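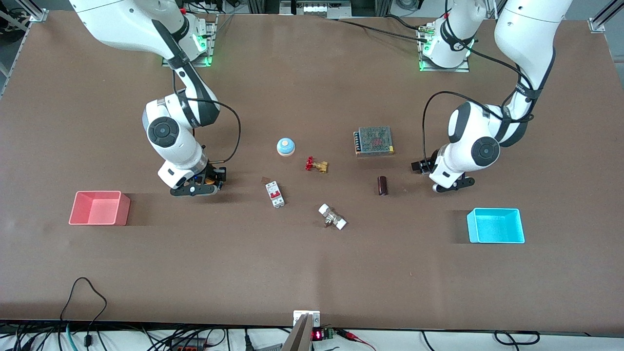

*넓은 갈색 작업대와 흰색 로봇 팔 두 대*

# 겨울 코트 안감 교체 기준에 관한 의견 요청

**plulham_운영** · 화요일 오전 공지

회원 여러분께 안내드립니다. Plulham 의류 관리 게시판에서는 울 코트의 안감 교체 시점에 관한 권장 기준을 개정하고자 합니다. 현행 기준은 겨드랑이 또는 밑단의 안감이 3cm 이상 터진 경우 전체 교체를 권하고 있으나, 부분 수선으로 충분하다는 의견이 여러 차례 접수되었습니다. 본 글에 댓글로 의견을 남겨 주시기 바랍니다. 의견을 제출하실 때에는 코트의 소재와 착용 기간을 함께 기재하여 주십시오.

담당: Beatrice Mollel

---

**akosua_aidoo**

현행 기준의 유지를 요청드립니다. 본인이 소유한 Stidell 롱코트(울 혼방, 네 해 착용)의 경우 겨드랑이 부분만 덧대어 수선하였으나, 한 철이 지나기 전에 등판 중심선이 이어서 터졌습니다. 이미 약해진 안감에 새 원단을 붙이면 봉제선 주변에 힘이 몰리는 것으로 판단됩니다. 결과적으로 수선비를 두 번 부담하였습니다.

---

**k_kyei**

위 의견에 일부 동의하기 어렵습니다. 등판이 터진 원인은 덧댄 원단보다 등 주름의 여유분 부족에 있을 가능성이 높습니다. 안감은 겉감보다 품이 넉넉하여야 하며, 여유분이 없으면 전체를 교체하더라도 같은 자리가 다시 손상됩니다. 기준을 개정한다면 터진 길이만으로 판단하는 방식부터 재검토하여야 할 것입니다.

---

**akosua_aidoo**

> 등 주름의 여유분 부족

수선소에서 확인한 바로는 해당 코트에 등 주름이 있습니다. 다만 폭은 측정하지 않았으므로 이 부분은 단정하지 않겠습니다.

---

**eshun_iddrisu**

소재에 관한 사항을 추가로 건의드립니다. 레이온 계열과 폴리에스터 안감을 동일한 기준으로 다루는 것은 적절하지 않습니다. 본인의 Lavis 체크 코트는 레이온 계열 안감으로, 땀이 닿는 부위가 먼저 얇아졌습니다. 밝은 곳에서 안감을 펼쳐 비추어 보고 올 사이가 벌어져 있다면 터진 길이가 1cm에 불과하더라도 교체하는 편이 타당하다고 봅니다.

비용 문제도 있습니다. 할인 기간에 구입한 코트라면 전체 교체 비용이 구입가를 넘기도 합니다. 그러한 경우까지 일률적으로 교체를 권하는 것은 과도합니다.

---

**augustina.n**

구입가를 기준으로 삼는 데에는 반대합니다. 저렴하게 구입하였더라도 겉감의 상태가 양호하면 오래 착용할 수 있습니다. 본인은 Snorradóttir 더블 코트의 안감을 전체 교체한 후 현재까지 문제없이 착용하고 있습니다. 비용에 관한 판단은 소유자에게 맡기고, 권장 기준에는 원단 상태만 기재하는 것이 바람직합니다.

아울러 663번 게시글에 정리된 안감 원단별 세탁 주의사항을 개정안에 함께 수록하여 주실 것을 요청드립니다.

---

**eshun_iddrisu**

비용을 기준에서 제외하자는 말씀은 수용하겠습니다. 다만 견적을 먼저 받아 보라는 문구 정도는 필요하다고 생각합니다.

---

**k_kyei**

동의합니다. 견적을 요청할 때 소매 안감이 포함되는지도 확인하도록 명시하여 주십시오. 몸판만 교체하고 이를 전체 교체로 안내하는 경우가 있습니다.

---

**plulham_운영**

제출하여 주신 의견에 감사드립니다. 현재까지의 논의를 반영한 개정 초안은 다음과 같습니다.

- 터진 길이와 함께 안감의 소재 및 마모 상태를 확인할 것
- 수선 전 등 주름의 여유분을 점검할 것
- 견적 요청 시 소매 안감의 포함 여부를 문의할 것

길이 기준 3cm의 존치 여부는 의견이 일치하지 않아 초안에서 보류하였습니다. 663번 게시글의 세탁 주의사항은 작성자의 동의를 받은 후 수록하겠습니다.

---

**akosua_aidoo**

길이 기준을 삭제하는 데에는 여전히 반대합니다. 처음 수선을 맡기는 회원에게는 숫자로 된 기준이 필요합니다. 등 주름의 폭은 이번 주 중에 측정하여 본 글에 추가하겠습니다.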